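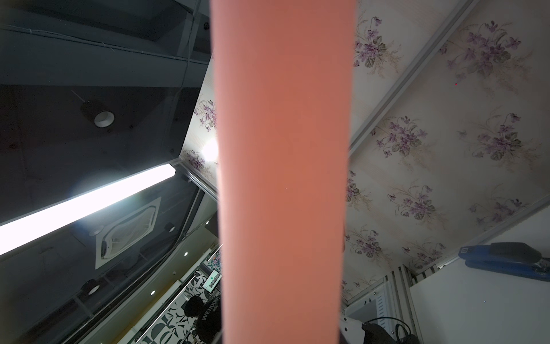

Interior with ceiling lighting.

Wumari Air Incident Text Collection
Release notes and data card, Jan 29, 2023

Summary
The Wumari collection contains 564 English-language news reports on small aircraft and seaplane incidents. It was compiled by the Hekden archive for the study of how early accounts of a crash are revised as investigators release findings.

Contents
reports/ - one plain text file per article
events.csv - one row per incident, with region, aircraft class and phase of flight
revisions.csv - links between an initial report and its later updates

Each report is between 500 and 3000 characters long. Longer articles were shortened at a paragraph break and are marked "cut" in the index.

Labeling
Every report was read by 3 annotators, who marked statements on casualties, weather, location and probable cause. Where they disagreed, the majority label was kept and the original votes were stored in the Dantas format.

Known limits
Coverage is uneven. Coastal incidents are over-represented, and reports published before June of the first collection year often lack a time of day. Casualty figures reflect what was printed and should not be treated as official findings.

Use
The collection may be used for research and teaching. Names of victims and relatives have been replaced with codes - users must not attempt to restore them. Files load with Flurkitz 3 or any CSV reader. Corrections should be sent to the Hekden archive with the report number and the line concerned.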